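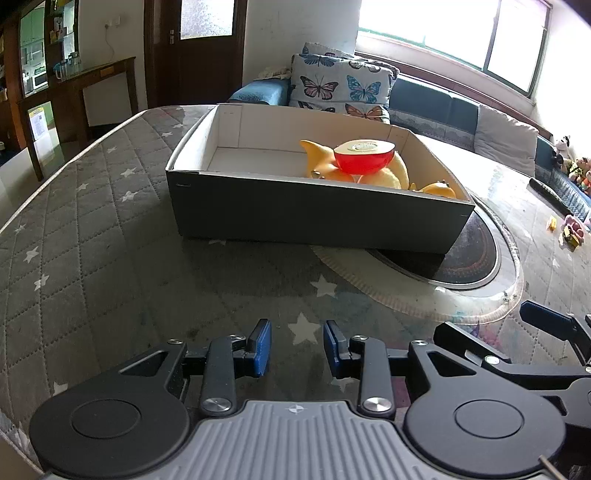 *Toy fruit in the box, glass-topped table, two grippers.*

**Can a gripper do the tidying yet?**

**Azra Karagiannis**
I want an arm that clears the living room table into boxes without supervision. The fruit is easy to name, but there's also a black remote and a pile of small coloured pieces. Is any of this realistic at home?

**Rok Dimitriou**
Partly. Rounded toys are the simple case. On our Drellis bench we logged 3,193 picks, and 86 per cent of single fruit went in first try. Small pieces in a pile came in at 34. Glass is harder again: depth sensors read reflections as surface, so set the table height by touch and ignore the camera value. Cap the closing force for hollow plastic. Unsupervised, no. Ask again in December when the Skomus firmware is out.

**Pomport**
just buy a bigger box and sweep it all in with your arm. mine takes a minute

**Azra Karagiannis**
Thanks Rok. I'll start with the fruit and leave the remote out of it.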